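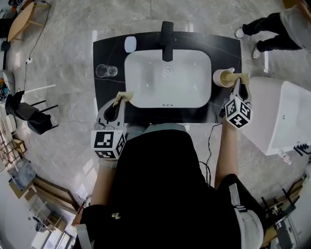
Page last changed: 2018-09-08

Zirnard hand-held gripper pair
Sold by Restirura. Hire also available, ask.

For showing a robot a task by hand. One gripper in each hand, do the job the way you'd do it at home – pick up the cup, put it down, next go. No arm needed on site. White shell, beige finger pads, marker cube on each gripper so the tracking knows which is left and which is right.

Been getting asked about bathroom and kitchen work. Yes, fine for both. Cups, soap, glasses on a vanity top are all good starter tasks. Keep the marker cubes facing out where you can and dont let a sleeve hang over them.

In the kit
Two grippers, left and right
Marker cubes, fitted
Strap and cable
Carry case (Nowicki, grey)

Charge is 70 minutes from flat. Finger pads are rated for 2000 closes, then swap them. Spare pads come in packs of 7, part no. 622.

Camera on the gripper is wide angle. It picks up the fingers, the bench and most of the room too, ceiling included – so tell people in the room before you start recording.

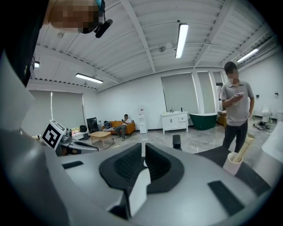 Orders and hire
Email Hrefna Skov at Restirura with dates and a delivery adress. Flunska software licence is seperate. Next batch ships October.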